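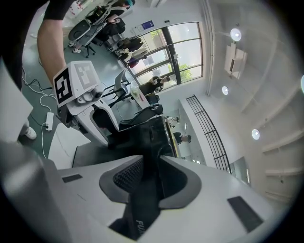
Piraveo has moved its workshop staff and desk staff onto a single open floor in the Steiner Building in Wunton, ending an arrangement under which the two groups worked on separate levels. The new room measures 2,680 square feet and combines workstations along the windows with open floor for work done standing up. The move was completed in September, and the building owner signed off on the electrical work the same month.

The room has a green-gray floor covering, supplied by Hikar, laid over the original concrete slab. Piraveo had first asked for carpet tile, which is used elsewhere in the building. Carpet was dropped after a trial on the lower level, where chair wheels left tracks in the pile within one season and small screws were hard to find once they fell. The replacement is a smooth sheet product with welded seams. It was put down in two stages so that half of the room could be used for storage while the other half cured.

Power was the main technical question. The slab has no floor boxes, and the Steiner Building does not permit new cuts in it. Supply therefore comes from the perimeter wall, where 18 outlets were already in place under the windows. Sixteen of those outlets were tested and kept. The other two were found to share a circuit with the corridor lighting and have been blanked off until the panel is next opened.

Workstations near the windows plug in directly. Anything set up farther out runs from a power strip on the floor. The building's rules allow this for equipment that changes position during the day, with several conditions. One strip may not be plugged into another. Strips must have their own overload switch. Cables that cross a walking route have to be under a cover or taped flat, and loose cable that stays out of the walking routes is allowed while work is going on.

The third condition drew the most comment from staff during the first weeks. Black and white cables are both in use, and the company considered changing to a single color that would stand out against the floor. Samples in yellow and orange were ordered. The color change was put off when the price came in at $1,041 for the lengths required, and the money went to floor covers for the two main routes instead. The question will come up again with next year's supplies budget.

Seating is on wheels throughout. Gray mesh office chairs came up from the lower level and were fitted with soft casters to suit the new floor, as the hard casters supplied with them are made for carpet and can mark a smooth surface. The old casters have been kept in case the chairs go back. Desk heights were left as they were.

The windows have caused some crowding. The light is best there, the outlets are there, and both people and equipment tend to collect along the sills. Building management has asked that the radiator covers be kept clear so that the valves can be reached, and Piraveo has agreed to a clear strip along part of the wall once the remaining shelving arrives. The shelving will stand on the inner side of the room and should take the items now kept closest to the glass.

Noise was measured before and after the floor was laid. The smooth surface reflects more sound than carpet would have, and readings in the center of the room were higher than those taken on the old desk level. Ceiling panels have been quoted for but not ordered. In the meantime, calls are taken in two small rooms off the corridor, which can be booked by the half hour.

Cleaning has changed as well. The Steiner Building's contractor used to vacuum the desk level overnight and left the workshop alone. The combined room is now dust-mopped at 6 p.m. and damp-mopped once a week. Staff have been asked to lift cables and strips off the floor before the weekly mopping, and to switch strips off at the wall when they do so. Areas where cables are still down at that hour are skipped and noted on a sheet by the door. Piraveo reviews the sheet monthly.

No change has been made to the fire exits. The occupancy limit for the room was recalculated when the partition came out, and the new notice is posted at both doors. The assembly point remains in the rear parking lot.

The former desk level has been returned to the building owner and is being offered for rent with its carpet and partitions in place. The former workshop on the lower level stays with Piraveo until the end of its lease and will be used for packing materials and spare furniture. Deliveries to the company should still go to the loading door on that level. Visitors should use the front entrance and take the elevator, as the rear stairs are closed while the handrail is replaced.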